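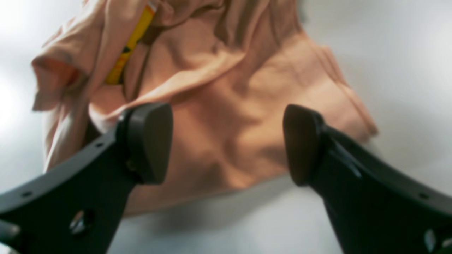 Ein T-Shirt hat keine richtige Seite, bis man es hinlegt

Ein Gespräch mit Notburga Wyss über Baumwolle, Falten und die Geduld am Wäschetisch
Von Wayne Turcotte, 30. Januar 2023

Als ich bei Notburga Wyss in Bineck eintrete, gibt sie mir zuerst nicht die Hand, denn sie hält mit beiden Händen ein T-Shirt an den Schultern. Sie schüttelt es einmal kräftig, hört auf den Ton und legt es wieder weg. »Noch nicht«, sagt sie. Dann begrüßt sie mich und fragt, ob ich Kaffee trinke.

Ihre kleine Wäscherei liegt in der Kaltgate, einer Gasse hinter dem alten Zollhaus. Sie wäscht dort für zwei Pensionen, für eine Tanzschule und für Leute aus der Nachbarschaft, die zu Hause keinen Platz für eine Maschine haben. Fast 600 Kilo kommen im Monat zusammen. Das meiste davon ist Bettwäsche, und Bettwäsche findet sie langweilig. Über T-Shirts kann sie lange reden.

»Ein Leintuch ist ein Rechteck«, sagt Wyss. »Da muss man nur vier Ecken finden. Ein T-Shirt kommt als Knäuel aus dem Korb, und Sie wissen nicht, ob Sie den Saum sehen oder einen Ärmel oder die Innenseite. Sie müssen zuerst suchen.«

Ich frage sie, wie man sucht. Ich habe mir diese Frage vorher aufgeschrieben und mich ein wenig dafür geschämt, weil sie so einfach klingt. Sie nimmt die Frage aber ernst. Man dürfe nicht sofort ziehen, erklärt sie. Die meisten Menschen greifen irgendwo in die Mitte und heben das Ganze hoch, und dann hängt es wie ein nasses Tuch an einem Nagel. Sie selbst streicht zuerst mit der flachen Hand über den Stoff, bis sie eine dicke Stelle fühlt. »Der Kragen ist dicker als alles andere. Wenn ich den Kragen habe, habe ich auch die Schultern. Von dort geht es fast allein.«

Gelernt hat sie das bei ihrer Tante, die in einem Kurhaus die Wäschekammer leitete. Dort gab es für jedes Stück eine Vorschrift, auch für die Unterhemden der Gärtner. Die Ärmel wurden nach hinten gelegt, dann kamen die Seiten und zuletzt der Saum nach oben. Wyss macht es heute noch fast genauso, nur lässt sie das Hemd am Ende etwas breiter, weil die Fächer in ihrem Regal breiter sind. Das Regal hat sie von einer Papierhandlung übernommen.

Ihr Tisch ist hell und ganz glatt, und darauf besteht sie. Früher lag eine Wolldecke darüber, wie man es zum Bügeln oft macht. »Auf der Decke bleibt die Baumwolle kleben. Sie wollen den Ärmel nach außen schieben, und die Decke will ihn behalten«, sagt sie. Auf einer glatten Fläche könne man den Stoff mit zwei Fingern verschieben und müsse ihn gar nicht aufheben. Außerdem sehe man auf Hell jeden Faden und jede Fluse. Bei weißer Wäsche sei das natürlich ein Nachteil, gibt sie zu, da suche man manchmal den Rand. Darum mag sie die Pastelltöne, Pfirsich zum Beispiel oder ein helles Gelb. Die Farbe stört beim Prüfen der Flecken nicht, und die Kante bleibt trotzdem gut zu erkennen.

Über Pfirsich spricht sie dann länger, als ich erwartet habe. Diese Farbe sei heikel. Sie wird leicht grau, wenn man sie mit Jeans zusammen wäscht, und an der Sonne bleicht sie zuerst an den Schultern aus. Wyss trocknet solche Stücke deshalb auf links gedreht und im Schatten. Im Juli, wenn der Hof den ganzen Nachmittag in der Sonne liegt, hängt sie alles Farbige nach innen in den Gang. »Dann gehen die Kunden unter den Hemden durch. Bis jetzt hat sich einer beschwert, und der war sehr groß.«

Ich möchte wissen, ob sie weiche Baumwolle anders behandelt als feste. Sie nickt. Weicher, dünner Jersey rollt sich am Rand ein, vor allem nach vielen Wäschen. Man solle ihn nicht pressen, sondern kurz liegen lassen. Weichspüler verwendet sie nicht. Sie hat einmal eine Zeit lang ein Mittel namens Drurkuvex probiert, das ihr ein Vertreter dagelassen hat, und danach haben die Handtücher der Tanzschule kein Wasser mehr aufgenommen. Der Kanister steht jetzt im Keller und hält eine Tür offen.

Was macht sie mit einem Hemd, das schon zerknittert liegen geblieben ist, vielleicht eine ganze Nacht lang? Hier wird ihre Antwort streng. Zuerst öffnen, dann schütteln, und erst dann entscheiden, ob man bügelt. Viele Falten seien nur oberflächlich und gingen mit der Hand weg, wenn man den Stoff von der Mitte nach außen streicht. »Die Leute bügeln aus schlechtem Gewissen«, sagt sie. »Sie haben das Hemd liegen lassen, und jetzt wollen sie es wieder gutmachen. Dem Hemd ist das egal.«

Das T-Shirt vom Anfang unseres Gesprächs liegt inzwischen auf der Stange neben der Tür. Sie holt es, schüttelt es wieder und lässt mich zuhören. Ein feuchter Stoff klatscht, ein trockener knallt eher. Ich höre, um die Wahrheit zu sagen, keinen Unterschied. Sie hört ihn und ist jetzt zufrieden.

Dann soll ich es selbst falten. Ich finde den Kragen ziemlich schnell, aber ich lege das Hemd mit der Vorderseite nach oben, und sie dreht es ohne ein Wort um. Beim zweiten Ärmel rutscht mir der erste wieder heraus. »Nicht festhalten«, sagt sie, »nur hinlegen. Er läuft Ihnen nicht weg.« In meiner Muttersprache, dem Englischen, gibt es für das, was sie meint, kein so schönes Wort wie »glattstreichen«. Ich habe es in mein Heft geschrieben und unterstrichen.

Zum Schluss frage ich, ob sie die eigene Wäsche auch so sorgfältig faltet. Wyss lacht und zeigt auf einen Stuhl neben dem Ofen, auf dem ein Haufen liegt, den ich bis dahin für Kundenwäsche gehalten habe. Den macht sie, wenn Makokha geschlossen hat. Makokha ist das Café gegenüber, und dort sitzt sie nach der Arbeit am liebsten.

Die Wäscherei nimmt Hemden und Kleinteile bis Mittag an. Bettwäsche bitte vorher anmelden.

Diese Website verwendet Cookies, damit wir unsere Seiten für Sie verbessern können. Mit der weiteren Nutzung stimmen Sie dem zu. Einstellungen | Akzeptieren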